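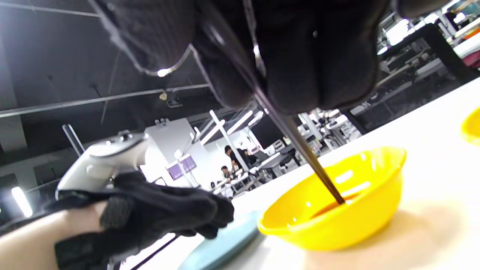 Classroom Catalog, p. 103

Search products Enter keyword

Home | Kits | Club Supplies | Lesson Packs | Help

Obi Table Skills Kit, from Etthorpe

The Obi kit grew out of our after-school robotics club, where students kept asking how a machine could ever learn something as fiddly as eating with chopsticks. It is a friendly place to start — and a messy one, so bring napkins!
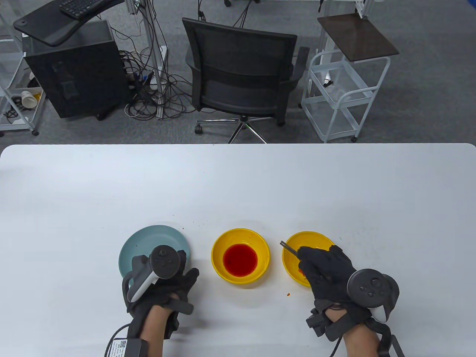
Good practice recordings begin with a simple table and a job everyone understands. We like to give each dish its own spot, the way the plate and the two yellow bowls sit side by side on the white table, so students can compare one try with the next.
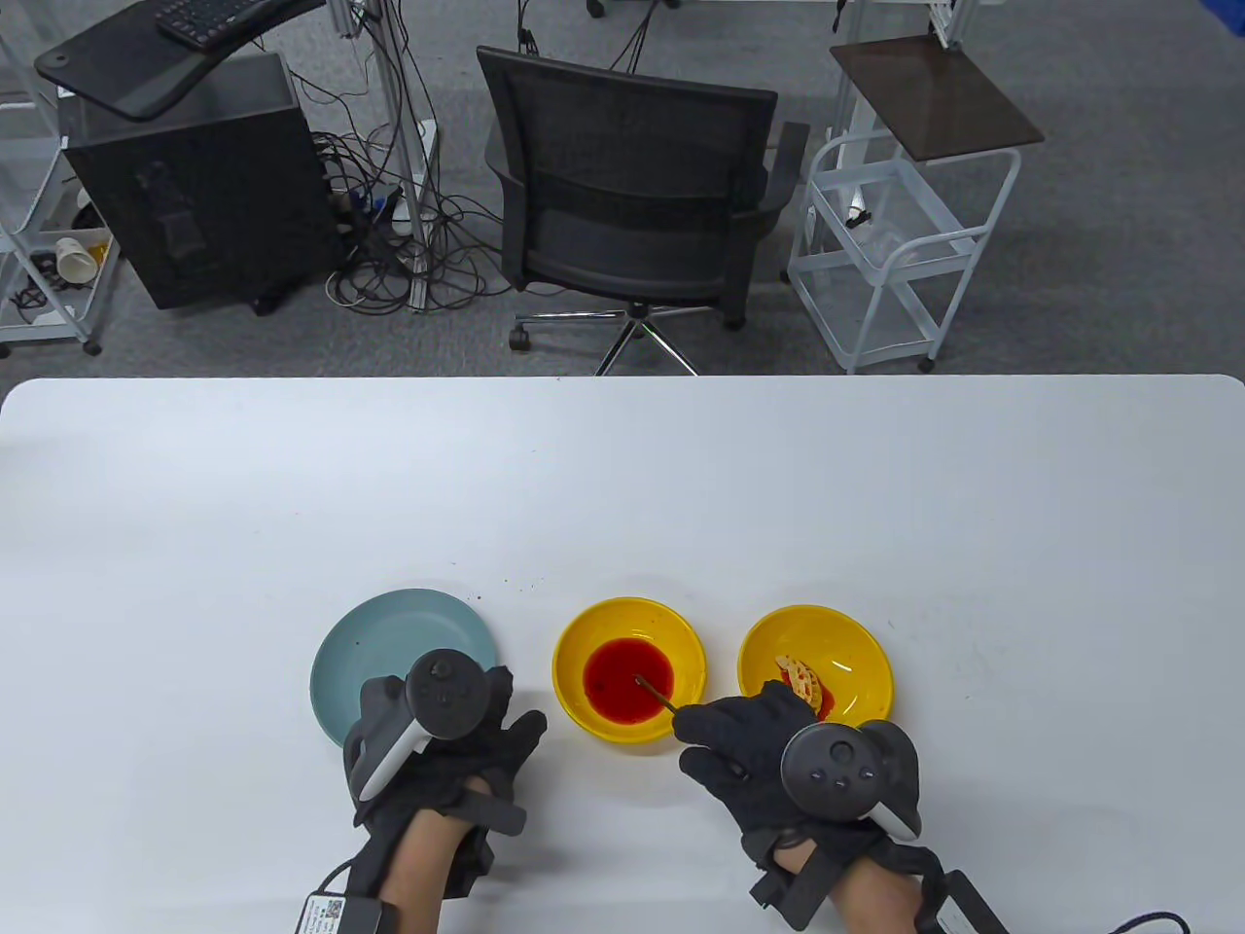 Reading time: 2 minutes

The Flerker lesson pack comes with the kit and walks a new team through planning a task, taking turns at the controls, and sorting the recordings afterward. Clubs entering the Ziltau student challenge can build on the same lessons,
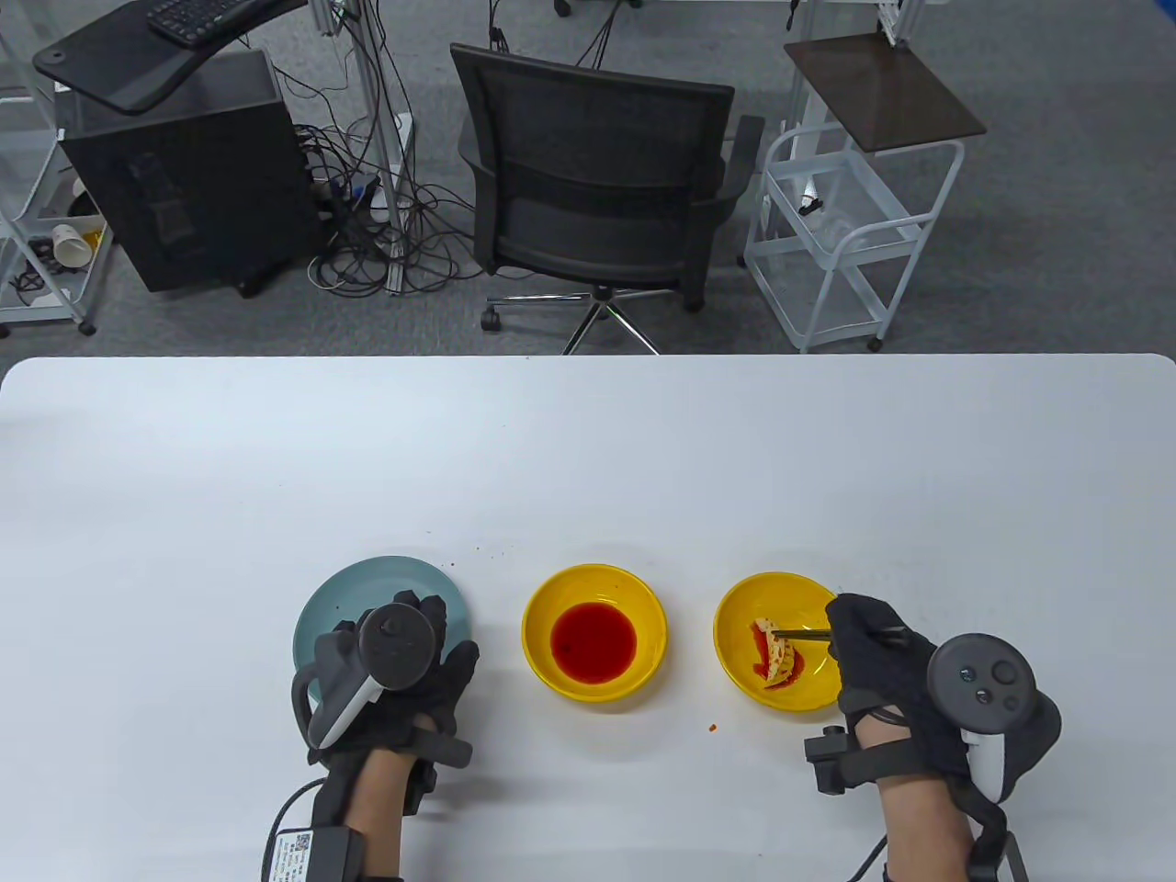

and there is plenty of room to save their work, with space for almost 3,000 short recordings. Orders for the fall term close in October.

Print this page | E-mail this page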